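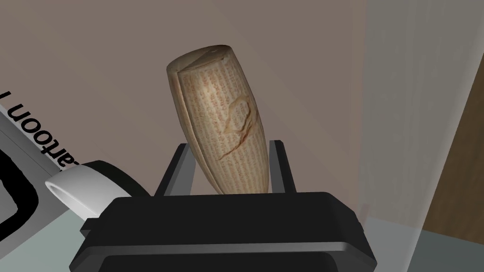

Elibariki Mwakyusa

Posted 2018-10-24

I'm trying to settle something for our local history newsletter. I've been reading about clay cylinders with writing on them, the barrel-shaped kind that kings had buried in the foundations of temples and walls. My draft says they were meant to be read by later kings who came to repair the building. My editor says they were meant for the gods and should never be called records. Who is right? I have 477 words for the whole piece, so I can't go into much detail.

ondarfen
Both, as far as I know. A lot of them speak to the god of the temple and then have a line asking any future ruler who finds the text to treat it well and put it back. Some kings say in their own inscriptions that they found an earlier one while digging. I'd keep your sentence and add the gods to it.

Mrs Taltodov
I don't agree with "both". The things were sealed up in the brickwork. If you want people to read something you put it on a wall where they can see it. Future kings get a mention because that was the set wording, like the bits at the bottom of a legal letter.

ondarfen
Set wording still means something. And mud brick falls down. Anyone building in it knew the walls would be opened up again sooner or later.

selo_4
Slightly off the point, but check whether your newsletter readers know what cuneiform is. I gave a talk at our library in October last year and had to stop and explain that it's a way of writing and was used for several languages. Half the questions afterwards were about that.

Elibariki Mwakyusa
Thanks. I do explain it, in one sentence. It takes up more room than I'd like.

Mrs Taltodov
Leave out "records" and say "building inscriptions". Then your editor has nothing to object to and you haven't said anything wrong.

ondarfen
That I can agree with.

Elibariki Mwakyusa
"Building inscriptions" has gone in. I've kept the later kings, with "partly" in front. The editor has it now and I'll post again when I hear back.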